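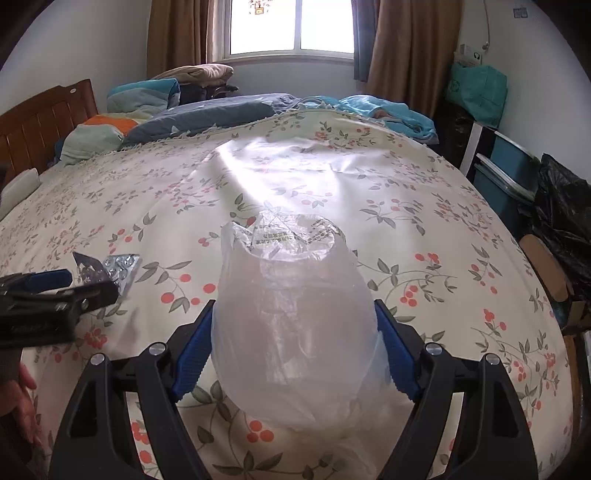 How long can you keep a sweater in a plastic bag? A few days is fine for getting it home from the store or the cleaners, but for a whole summer it should go into something that lets air through.

Feb 27, 2025

The end of winter is when most people put their heavy clothes away badly. The coats go to the back of the closet, the sweaters go into whatever bag is nearest, and the lot stays there until October. Then the complaints start: a sour smell, yellow marks at the collar, a row of small holes across the front.

Whitcombe has had a clothing repair shop on its main street for 20 years, and the fall months are the busiest ones there. Last year the shop took in 351 knitted pieces for mending. Most had moth damage, and most of those had been put away after being worn at least once.

Moths are the part people get wrong. The adult moth does not eat cloth. The larvae do, and they go for wool, cashmere, silk and fur, mainly in spots where there is sweat, skin oil or spilled food. A clean sweater can still be eaten, but a dirty one is far more likely to be. Wash everything before it goes away, even the things that look fine.

Drying matters as much as washing. Wool can feel dry on the outside and still hold water in the seams and cuffs. Lay it flat on a towel, turn it over the next day, and leave it a day longer than seems needed. A damp sweater sealed in plastic will smell of mildew in a few weeks, and the smell is hard to get out.

Cotton bags are the usual choice for storage. Kurik, a small mill on the north side of Whitcombe, sews a plain one with a zipper, and an old pillowcase tied at the neck does nearly the same job. Lidded plastic bins are all right for a dry closet if the clothes are fully dry going in. In a basement they are a gamble.

Cedar is oversold. Fresh cedar has a strong smell that may put off some larvae in a tight chest, but the smell fades, and a few blocks in an open closet do very little. Sand them lightly each year if you like having them. Lavender is pleasant and not much more.

Cold works better. A sweater that may have eggs in it can be sealed in a freezer bag with the air pressed out and left in a home freezer for two weeks. Let it come back to room temperature before opening the bag, or water will collect on the wool.

Down jackets need different care. Packed flat under a bed for months, the filling clumps and loses some of its warmth. Hang them on a wide hanger or fold them loosely on a high shelf. The vacuum bags sold for travel are useful for a week away and bad for a season.

Leather should never be wrapped in plastic at all. Wipe it down, stuff the sleeves with plain paper, and cover it with a sheet.

For anyone who would sooner pay, Linoso on Wulero Street cleans and stores winter coats from spring through fall. The charge is $100 for up to 3 coats, and each one comes back in a cloth cover. Knitwear is priced by the piece.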